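Visit report: Grolline residential hospice, open afternoon

Grolline held its open afternoon in May, between 1 p.m. and 5 p.m. Visitors signed in at the side entrance and were sent around in small groups at half-hour intervals. I joined the 2 p.m. group. The notes below follow the route of the tour and cover the building, the care arrangements and the family support program. Fees were covered in a separate session that I did not attend.

The house is a single-story building on a corner lot, with parking on two sides. The resident wing was extended by 1,164 square feet last year, and the extension holds the newer bedrooms and a second bathing room. Floors are level throughout, with no thresholds between rooms. Doors on the resident side are wide enough for a full bed to pass without removing the rails. Each bedroom has an outside door to a paved walk, so a bed can be rolled out in mild weather. The walk is shaded on the south side only.

Bedrooms are single occupancy. The standard fit is an adjustable bed, a recliner that opens flat for a family member, a wardrobe, and a ceiling track for the lift. The track runs from bed to bathroom in the new rooms. In the older rooms it stops at the foot of the bed, and a floor lift is used for the rest of the distance. Staff said the older rooms will be converted as they come free. No date was given.

Call buttons and bed sensors run on a system named Eltar. A press shows at the nurses' station and on handhelds, and the alert moves to the charge nurse if it is not cleared in 2 minutes. The log keeps the time of each call and the time it was answered. Families may ask for the log covering their relative's room. I asked whether it is given on paper or on screen and was told paper.

Medication is kept in a locked room off the main hall. Comfort medications are reviewed at each shift change, and the hospice physician visits on a fixed schedule with phone cover overnight. Repositioning is charted every two hours for residents who cannot turn themselves. The mattress type is chosen at admission after a skin check and can be changed without a new order.

The kitchen is supplied by Caruso, a local caterer, with breakfast made on site. Textures are prepared in three grades. Families can bring food from home, labeled with the resident's name, and there is a refrigerator for it next to the family room. Mouth care supplies and thickened drinks are stocked on the wing so that night staff do not need to open the kitchen.

The last part of the tour dealt with caregivers. Grolline runs a respite program under the name Stoma for people looking after a parent or spouse at home. A place covers up to five nights, and the same room is held for repeat stays where possible. In its last full year the program provided 2,256 hours of respite. The target for the current year is 4,000 hours, which depends on filling two night positions. Day places can be booked by phone. Overnight places need a form from the primary care office and a home visit first.

Bereavement follow-up continues for thirteen months after a death. It consists of phone calls at set points, a monthly evening group, and a printed packet that covers death certificates, notices to the newspaper, and the order in which agencies should be informed. The packet includes a worksheet for writing an obituary, with space for survivors, services and memorial gifts. Copies were on the table by the exit and could be taken by anyone.

Three points were left open at the end of the tour. The waiting list was described as short, without a figure. Pets may visit, but the rules on overnight stays by animals are under review. The chapel room seats a small family group, and larger services have to be held elsewhere.

The next open afternoon will be announced on the notice board at the side entrance.
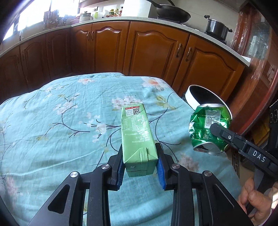 One comment on this report: We used the respite nights twice for my mother, and the form from the doctor's office took longer than the home visit did, so ask for it early. She got the same room both times.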